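Fiche de contrôle avant impression — recueil de nouvelles
Vemden, 171 pages, éditions Kokico
Relecture du 2024-06-12

1. Page de titre et faux-titre
Conforme. Le nom de la collection, Grarkik, est maintenant dans le même corps que sur le volume précédent.

2. Table des matières
À corriger. La cinquième nouvelle s'appelle « Le Puits » dans la table et « Au puits » en tête de texte. Garder le second titre.

3. Pagination
Conforme, sauf les 2 pages blanches après l'épigraphe, qui portent un folio. À supprimer.

4. Continuité des noms
Le hameau de Rattanakul perd son « k » à deux endroits dans la nouvelle d'ouverture. Corrigé sur épreuve, à reporter dans le fichier.

5. Dialogues
Tirets et guillemets mélangés dans « La Chambre du fond ». L'auteur préfère les tirets partout. Reprendre toute la nouvelle, y compris les incises.

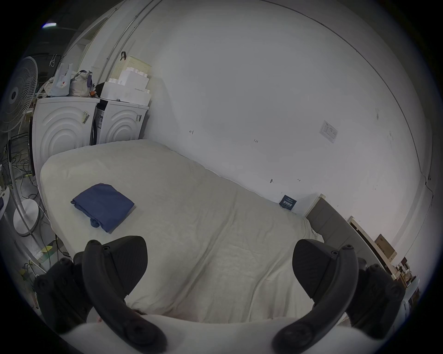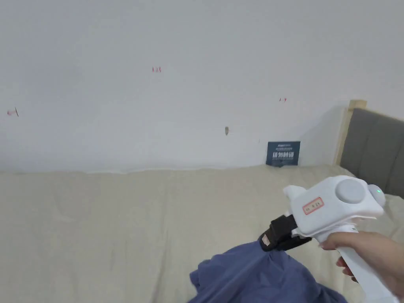
Deux vues, un drap beige.

Commentaire Kokico : pour le point 5, je laisserais les guillemets dans la lettre de la mère. Elle cite quelqu'un, et avec des tirets on ne sait plus qui parle. Le reste peut passer aux tirets sans dommage.

Suite donnée : accepté, guillemets maintenus dans la lettre seulement.

6. Veuves et orphelines
Il en reste 6, presque toutes dans la dernière nouvelle. Resserrer un paragraphe en amont — ne pas toucher à l'interlignage.

7. Citations et droits
L'accord pour l'épigraphe est arrivé en mai. Mention à ajouter au verso du titre, avec le nom du traducteur.

8. Quatrième de couverture
Non conforme. Le résumé raconte la fin de « Au puits ». Couper après la deuxième phrase et revoir la longueur. Le code-barres est bien placé.

9. Dos
Titre lisible, sens de lecture à vérifier sur la maquette à plat.

Bon à tirer : refusé en l'état. Nouveau jeu d'épreuves à demander après report des points 2 à 8.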